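Running a small-boat reef cruise: what I learned on my placement
Student project report by Csenge Kerekes
Jul 9, 2018

Why I picked this

I'd never slept on a boat before March. My course asks us to spend part of the spring term with a tourism business and write up one question properly, and most of my group went for hotels. I wrote to Grisier, who run small expedition cruises out of Jivcombe, mainly because I liked the photo of the boat on their leaflet (not a very academic reason, I know!). They said yes within the week and put me on the Toria for a seven-night trip to the outer reef.

My question was this: what do guests on a small cruise remember afterwards, and does the company spend its money on the same things? I thought it would be an easy one. It wasn't.

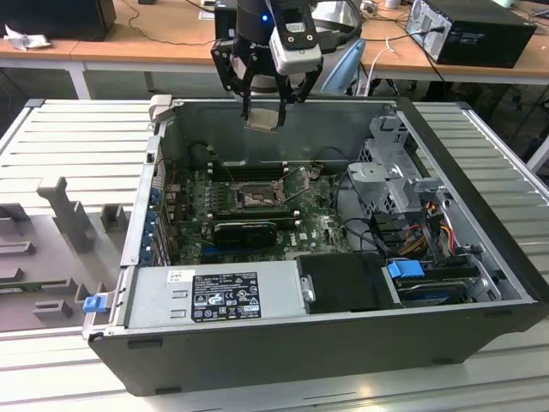
How I went about it

I had three sources. The first was the company's old comment cards, 213 of them, kept in a drawer in the Jivcombe office and some of them pretty hard to read. The second was a short chat with any guest who'd put up with me, usually after dinner when they were sitting out on the back deck. The third was my own diary, which I wrote up every night in my bunk with a torch in my teeth.

I typed all the cards into a spreadsheet and gave each one up to three tags - food, wildlife, crew, cabin, weather, price and so on. My tags changed halfway through, when I noticed I'd been putting snorkelling under wildlife and also under activities, so I had to go back and start again from card one. If you're doing something similar, sort your tags out on a small batch first. It cost me two whole days and a fair bit of temper.

The skipper, Tian, let me sit in on the evening planning as well. That was where I learned most. The printed itinerary says which reef you visit on which day, but in practice it all gets shuffled round the tide and the wind, and the guests never seem to mind so long as someone tells them at breakfast.
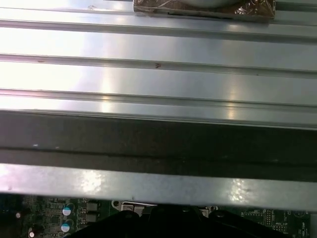 The cabins hardly came up at all. I'd expected moans, as mine was tiny and next to the anchor locker, but the cards that mentioned cabins mostly just said they were clean. Crew came up far more than anything else, and often by first name. People wrote about the deckhand who held their hand on the ladder, or the cook who did them a birthday cake with no eggs left on board. Wildlife came second, and even then it was very often "the night so-and-so woke us up to see the dolphins", so really it's the crew again.

Price was the bit I found awkward to ask about. The trip cost 2,375 a head last season and has gone up to 2,530 for this one. Two couples told me they'd noticed the rise, and both had booked anyway because they'd been before and wanted the same crew.
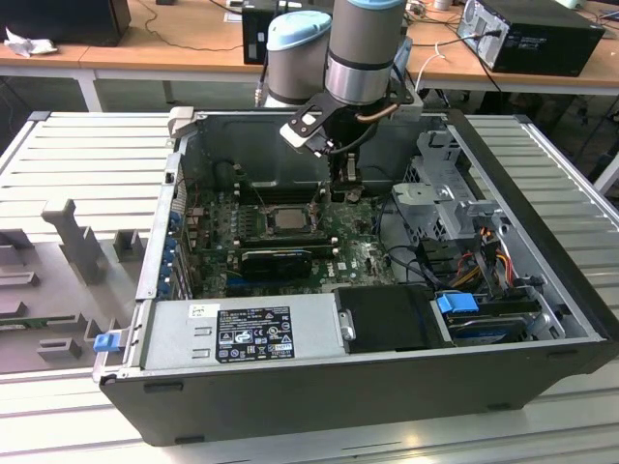
On the spending side, the office was kind enough to show me which jobs were planned for the winter refit. Most of the list was cabins: new mattresses, new lights, a different sort of tap. Crew training was down as one line near the bottom. I'm not saying mattresses don't matter (my back would like a word), but it didn't match what the cards were telling me, and I said so when I went back in to talk through my findings. They took it well and asked for a copy of the spreadsheet.

What I'd do differently

I'd talk to guests a month after they got home as well as on board. Everyone's in a good mood on a boat at sunset with a drink in their hand, so my chats probably lean a bit sunny. I'd also like to hear from people who didn't fill in a card. And I'd take seasickness tablets before leaving the harbour, as the packet tells you to, and not two hours after.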